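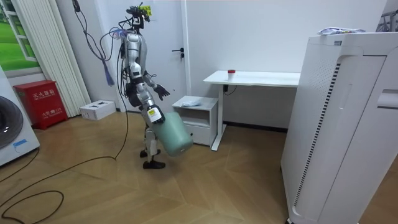

Sanard 543. Manual de instalación y uso

3. Antes de poner en marcha el deshumidificador

Lea este apartado completo antes de conectar el equipo a la red. El deshumidificador Sanard 543 está pensado para viviendas, trasteros y locales pequeños con temperatura ambiente superior a la mínima indicada en la placa de características. No lo utilice al aire libre ni en cuartos de baño con ducha.

3.1 Reposo después del transporte

1. Retire las cintas de embalaje y la espuma del depósito.
2. Coloque el equipo en posición vertical sobre un suelo firme y nivelado.
3. Déjelo en reposo 3 horas antes de enchufarlo. Si ha viajado tumbado, espere hasta el día siguiente.

PRECAUCIÓN: No incline el equipo para vaciar el depósito. El agua puede llegar al compresor.

3.2 Elección del lugar

1. Deje libre la rejilla trasera y no la arrime a cortinas ni a tapicerías.
2. Cierre puertas y ventanas de la habitación que quiera secar.
3. Compruebe que el cable llega a la toma de corriente sin tensarse. No use alargadores enrollados.
4. En suelos de madera, ponga debajo las almohadillas de fieltro suministradas.

Nota: si la habitación se comunica con otra por un hueco sin puerta, el equipo tardará más en alcanzar la humedad seleccionada. Es normal.

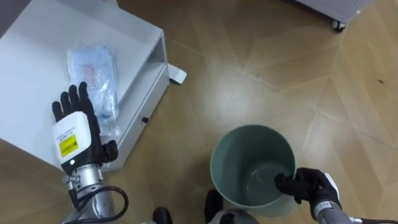
Página 3

3.3 Depósito y desagüe continuo

1. Tire del depósito con las dos manos hasta sacarlo de sus guías.
2. Compruebe que el flotador se mueve libremente. No lo desmonte.
3. Vuelva a introducir el depósito hasta oír el clic. Si queda mal encajado, se enciende el piloto rojo y el compresor no arranca.

Para el desagüe continuo, retire el tapón posterior y enrosque la manguera (referencia 988, no incluida). La manguera debe bajar en todo su recorrido y no puede quedar pisada por un mueble. Guarde el tapón: lo necesitará cuando vuelva a usar el depósito.
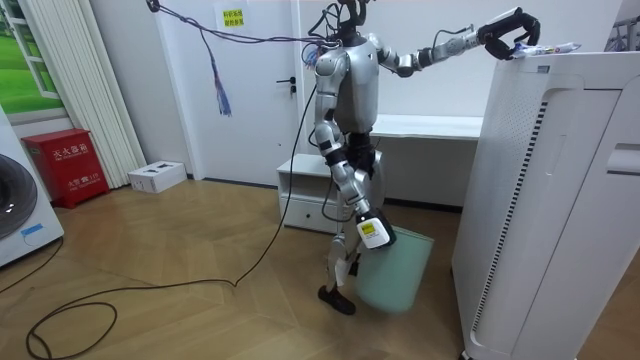 3.4 Primer encendido

1. Enchufe el equipo y pulse ON. El ventilador arranca primero y el compresor lo hace después.
2. Seleccione la humedad con las teclas + y –. Para un dormitorio suele bastar con 55 %.
3. Elija la velocidad del ventilador. Para secar ropa tendida, utilice la alta.
4. Anote la fecha de puesta en servicio en la tarjeta de garantía.

Durante los primeros días el depósito puede llenarse con frecuencia, sobre todo en habitaciones con paredes frías o recién pintadas. Vacíelo en cuanto se encienda el piloto y

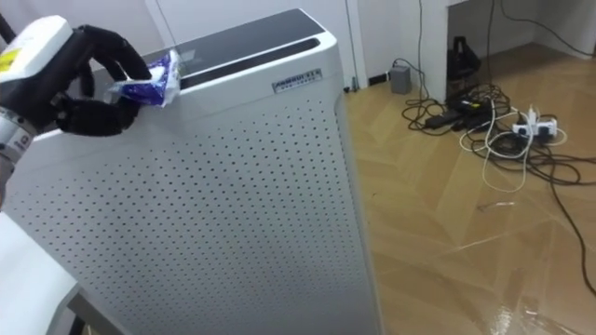 vuelva a colocarlo enseguida; el equipo se reanuda solo con los ajustes anteriores.

3.5 Limpieza del filtro

El aviso FIL aparece cada 3000 horas de funcionamiento. En casas con animales conviene limpiarlo antes.

1. Apague y desenchufe el equipo.
2. Extraiga el filtro y aspírelo por la cara exterior.
3. Si está muy sucio, lávelo con agua templada y déjelo secar a la sombra.
4. Móntelo de nuevo y mantenga pulsada la tecla FIL hasta que se borre el aviso.

Servicio técnico: Hestwood, Nostotdale. Responsable de recambios: Njoroge Urio.

Revisión del manual: 2018-09-04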